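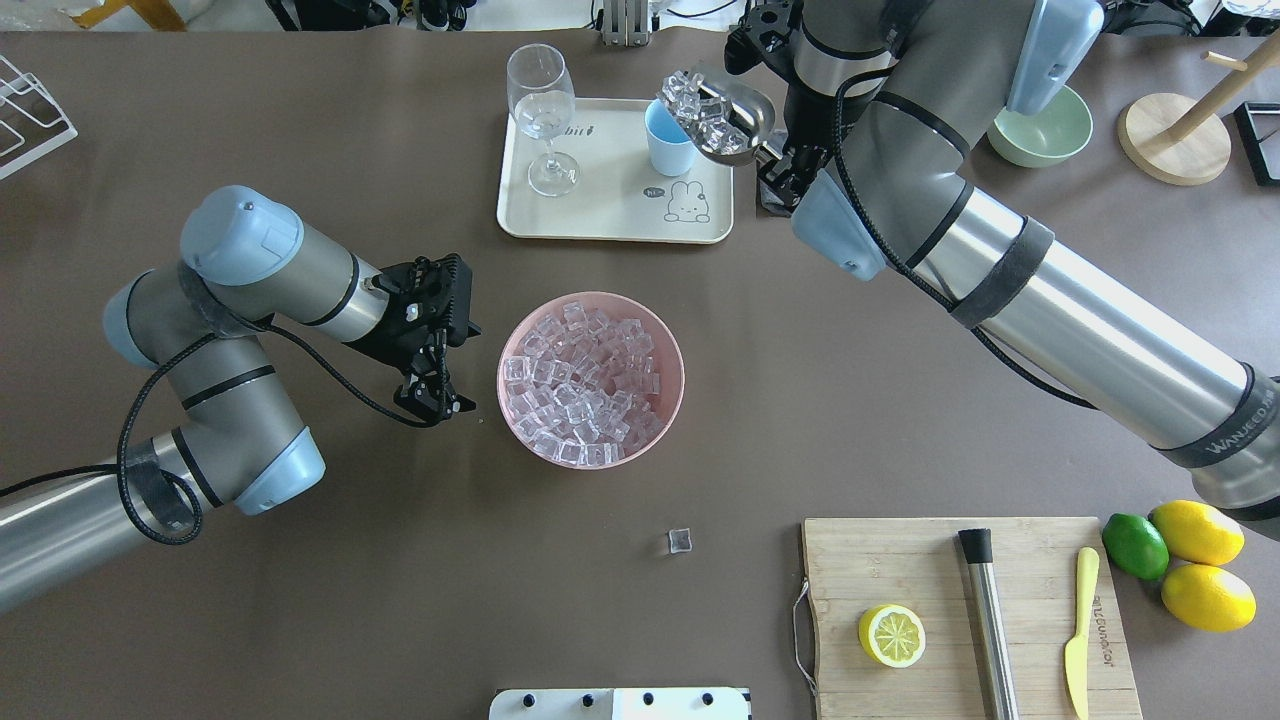 The Long Cold Road to Galtholm

I should admit up front that I had no business starting another mystery series this winter. There were already 13 unread paperbacks on my nightstand, leaning in a way that worried the cat. But a friend pressed Narnatus into my hands (she had finished it on the train and wanted it out of her bag), and by bedtime I was sixty pages in and had forgotten to eat supper.

It's a historical mystery, set in the harbor town of Galtholm in the years after the Great War, and the heroine is a former telegraph operator who can't stop listening for messages. She takes a job at a failing shipping office, finds a name crossed out of the ledger, and off we go.

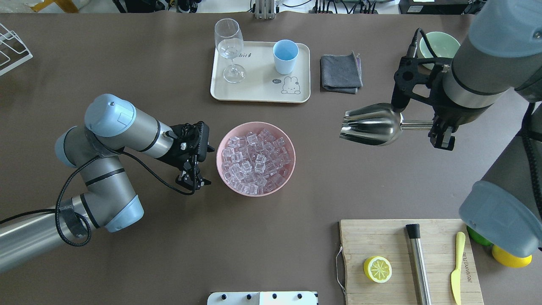
Ice in the bowl and both arms at the table.

The first thing I loved was how slowly it all moves. There are whole chapters about boarding house meals and borrowed coats, and I wouldn't give up a single one of them! By the time somebody turns up dead in the net loft, you know what everyone in town had for breakfast and which of them is lying about it.
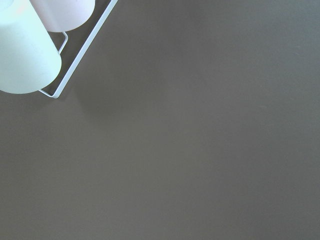 Where to Go Next

The second book, Susura, sends her south on a mail steamer, and it's the one most readers will tell you to skip. Please don't. The middle sags a bit, I'll grant you, and there is a business with a forged will that I had to read twice, but the last 60 pages are as good as anything in the series.

Entili, the third, is the shortest at 192 pages, and I think it's the saddest too. It brings her home to Galtholm in March, with the harbor still frozen,
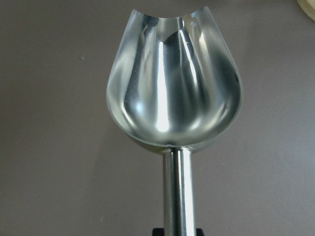
and it finally explains the crossed-out name, which I had been guessing at, wrongly, for two books. I won't say more than that. Taken together the three come to around 1,000 pages, and I read the lot in a couple of weeks with a blanket over my knees. A fourth is promised, and I've already cleared a spot for it on the nightstand, to the cat's great relief.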